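Section 5: Your first recordings at home with the Flullus hand-held gripper

By now you should have the Flullus unpacked, charged and paired with your recorder, and you'll have run through the finger check in the previous section. If you haven't done the finger check yet, please do go back and spend a few minutes on it. It is a bit dull, we know, but a good deal of the post that reaches us at Sarkov comes from people who skipped it and then wondered why their pads met at a funny angle.

This section takes you from a charged gripper to a finished set of short recordings. We suggest you read it all the way through once with a cup of tea before you pick anything up, and then come back and follow the steps in order.

5.1 Choosing a place to work

You don't need a workshop or a special bench. An ordinary table in an ordinary room is what we'd like best, and the robots that learn from these recordings will be all the better for having met real kitchens and sitting rooms, with real cushions and real piles of papers. Please don't tidy the whole house on our account!

1. Pick a table that stays put when you lean on it lightly. Coffee tables are fine if your back doesn't mind.

2. Clear enough space in front of you to move your arm freely from side to side. Your elbow should not bump into a chair back or a wall at any point.

3. If you are using a tablecloth, smooth it flat and check that it doesn't slide about when you push on it with the closed fingers. If it does slide, tuck it under at the corners or take it off.

4. Switch on the lights you would normally have on. Daylight is lovely, but try to finish a set of recordings before the sun moves off the table, or the early ones and the late ones will look rather different.

Note: A patterned cloth is perfectly all right. Customers often ask whether they ought to buy a plain one, and the answer is no, use whatever you have.

Caution: Keep hot drinks, candles and anything made of thin glass off the table while you are recording. The finger arms reach further out to the sides than you expect when they are open, and it takes a day or two before your hand knows where they end.

5.2 Setting out the objects

The Adonetti starter plan, which is the one most home users have, begins with fruit in a bowl. We chose fruit because almost everybody has some, it comes in helpful shapes and sizes, and a small bruise doesn't matter very much if you are going to eat it the same evening.

1. Choose a wide, shallow bowl. Deep bowls are harder work, as the finger arms touch the rim before the pads reach anything. Save the deep ones for later on.

2. Put in a mixture of fruit. Mandarins make very good first objects. Add a few things that are smaller, and one or two with a different sort of skin, shiny or rough as you please.

3. Set the bowl down where you can reach all of it without stretching. A little to one side is fine. You will be moving it between recordings in any case.

4. Leave a clear patch of table next to the bowl for putting the fruit down on.

5. Look over the fruit for anything soft or leaking and take it out. Juice on the pads is easy enough to clean, but juice in the hinges is a nuisance, and we'd all sooner avoid it.

Note: Please don't arrange the fruit in a pattern. Tip it in and let it settle. If two pieces are wedged together, leave them wedged, as that is exactly the sort of thing we hope to see you sort out with the gripper.

5.3 Making a recording

Hold the gripper in whichever hand you write with, with the finger arms pointing away from you and the pads level with one another. Rest your other hand in your lap or on the edge of the table. It's surprising how much that other hand wants to join in, and you may need to be quite firm with it for the first morning.

1. Press the record button once and wait for the short tone.

2. Start with the fingers fully open, held over the cloth just in front of the bowl. This is the home position, and every recording in the starter plan begins and ends there.
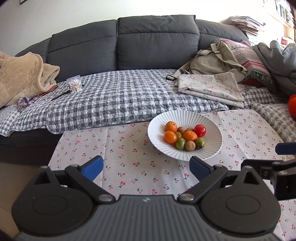 3. Choose your piece of fruit before you move. You don't have to say it aloud, although some people find that it helps them.

4. Bring the gripper forward at an easy pace, tilting it downwards as you come over the rim, so that one pad passes on each side of the piece you want. If there isn't room for both pads, nudge the neighbouring fruit aside with the tip of one finger arm and try again. Nudging is allowed and indeed welcome.

5. Squeeze the trigger until the pads touch the skin, and then a very little more. You are looking for a hold that would survive a gentle shake. There is no need to go further than that, and a ripe kiwi will thank you for your restraint.

6. Lift straight up until the piece is clear of everything else in the bowl, then carry it across to your clear patch of table.

7. Lower it until it is resting on the table. Only then let the trigger out. Dropping the fruit from a height, however small, makes it roll, and round things roll a long way on a bare table.

8. Return to the home position with the fingers fully open, and press the record button once more. You will hear two short tones.

That is one complete recording. Most people find their first few take a good while and feel terribly clumsy, and then, quite suddenly, it all becomes easy and they wonder what the fuss was about. Please keep the clumsy ones. They're useful to us and we won't think any the less of you.

Note: If you drop a piece on the way, carry on. Pick it up again with the gripper if it is within reach and finish the recording in the ordinary way. If it has gone on the floor, return to home, stop the recording and mark it as "dropped" in the Saragih app. There is no penalty for these.

Caution: Do not use the gripper to catch anything that is falling. The finger arms are strong enough for their job, but a sudden sideways knock can bend the hinge pins, and bent pins are not something you can put right at home.

5.4 Changing things between recordings

A robot shown the same bowl in the same spot over and over will learn that spot beautifully and be quite lost anywhere else. For that reason we ask you to make a small change after every recording, and a bigger one whenever you stop for a rest.

Small changes might be:
- turning the bowl a little
- stirring the fruit with your hand
- sliding the bowl nearer or further away
- swapping one piece for another

Bigger changes might be a different bowl, a different cloth, the other side of the table, or the same table in the evening with the lamps on. The starter plan asks for 400 recordings in all, and you may spread them over as many days as you like. Short sessions with a proper break are much kinder to the wrist than one long afternoon.

Caution: If your hand or wrist aches, stop. Check the strap and the grip size against the chart in Section 3 before you begin again, as an ache very often means that the grip is one size too small.

5.5 Sending your recordings

1. Place the recorder within reach of your home wireless network and plug it in.

2. Open the Saragih app and choose Review. Each recording appears as a small still with a length beside it.

3. Delete anything you would not wish to share. Letters, photographs and passing members of the family are the usual things to look out for. You do not have to tell us why you deleted it.

4. Choose Send, and leave the recorder plugged in until the light stops blinking. A large batch is best left overnight.

The recorder will hold 1000 recordings of ordinary length before it asks you to make room, so there is no hurry over this step.

5.6 Looking after the pads

Wipe the blue pads with a damp cloth at the end of each session and let them dry with the fingers open. Don't use washing-up liquid or polish, either of which will leave them slippery. If a pad has gone smooth or is lifting at one corner, replace the pair together, following the pictures on the packet. Spare pads are listed in the parts catalogue under number 198.

When you put the gripper away, leave the fingers open and the trigger unlocked, and lay it in its tray with the heavier end towards the lid hinge. Section 6 goes on to cloths, pouches and other soft things, for which you'll need to fit the longer pads.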